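Thread on how we collect demos for the Karero pick tasks, since people keep asking why our numbers for teleop and hand guiding don't match. Short version: they are two different datasets and we stopped mixing them in April.

Setup first. Two ways to show the arm a task. Hand guiding: you hold the wrist, gravity comp is on, you drag it through the motion. Remote: you sit at the leader arm, the follower copies you, and you look at camera feeds only. Same task list for both.

Hand guiding gives cleaner joint paths. People have a good feel for where the tool is when they are holding it. The trouble is your forearm ends up in the side camera for most of the episode, and the policy learns that a forearm is part of the job. We tried masking. It did not help enough to keep doing it.

The fix we used for a while was replay. Record the drag, reset the objects, play the path back with no person in view, save the images from the replay. Works for free-space moves. Falls apart on contact, where a small reset error means the replay closes on air.

Remote has no forearm problem. It has a force problem. Our leader arm, built on the Loltunach kit, sends nothing back, so the operator can't feel the table. New people press down too hard for their first hour or so. You can see it in the motor current before you see it in the video.

So new operators start in sim. Same leader arm, same control code, follower swapped for the Flinier scene. Nothing breaks if you drive a finger through the tabletop, and the contact log tells you that you did.

Dataset as it stands: 3423 episodes total. Of those, 613 are hand guided and the rest are remote. Sim practice runs are not in that count and never go into training.

Remote episodes get thrown out for three things: operator paused longer than 2 seconds, gripper command changed direction mid-close, or the leader clutch was released during contact. The pause rule is the one people argue with. A paused arm is a valid state, but the policy copies the pause and then has no reason to leave it.

Latency. We log the command stamp at the leader and the pose stamp at the follower. Worst case last month was 185 ms, during a bad run on the Kowalchuk switch. Above 100 operators begin to overshoot and correct, and the correction ends up in the data as if it were part of the task.

Wrist view is what operators use for the last bit of the approach. In sim it looks like this, pale wood grain, big dark finger on the right, the other one just poking in at the left. With nothing between the fingers you have very little to judge height by, so we have people practice stopping above the bare table until their stop heights agree.

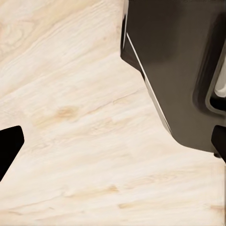
Seul-gi Myung: Do you give them a depth readout while they practice stopping? We had one on screen and everybody stared at the number and ignored the camera. Then we took it away and they were back to zero.

Same result on our side. We show it after the episode, never during. They guess the height, type it in, then see the real one. Slower to learn but it holds up when they move to the real arm.

Réjean Dhillon asked by DM if the sim wrist camera matches the real one. Lens and mount offset, yes. Exposure, no. The real one hunts when the fingers cover a lot of the view, so we lock it at the start of each session.

Next batch is remote only. I'll post the reject rates by operator week once the logs are merged.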